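Cleaning a matte white tabletop without leaving streaks
Home & Surfaces > Furniture care

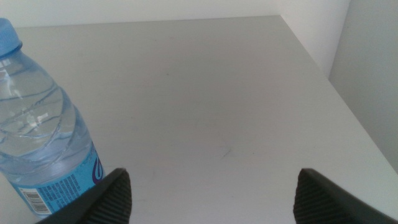 2 min read – 5 replies

pliler_40
White matte table, three years old. I wipe it every night and it still shows faint smudges and streaks. There is also a small dark scratch a bit right of the middle. I've been using dish soap and a paper towel. What should I change?

Erno
Too much soap. One drop in a quart of warm water, then go over it again with plain water. Dry with a flat cloth.

vaughan3972
Disagree on soap. On matte I only use 30 percent rubbing alcohol in water. No film left behind.

Erno
Alcohol can leave shiny patches on some finishes. I wouldn't do that every day unless the maker says it's OK.

vaughan3972
Mine has had it weekly since December and looks the same as when I bought it. Try a corner on the underside first.

Pradix
Stop using paper towels before you change anything else. They leave lint and push the grease around. I have a stack of microfiber cloths and wash them with no fabric softener – softener is what makes them streak.

For the scratch, try a white eraser. If the mark is something that rubbed off on the table, it will lift. If it's cut into the surface, leave it alone. No melamine sponge, it polishes matte.

pliler_40
I do use softener. Will run the cloths again without it and try Erno's mix first. Not ready for alcohol.

vaughan3972
Your table. Rinse twice if you go with soap.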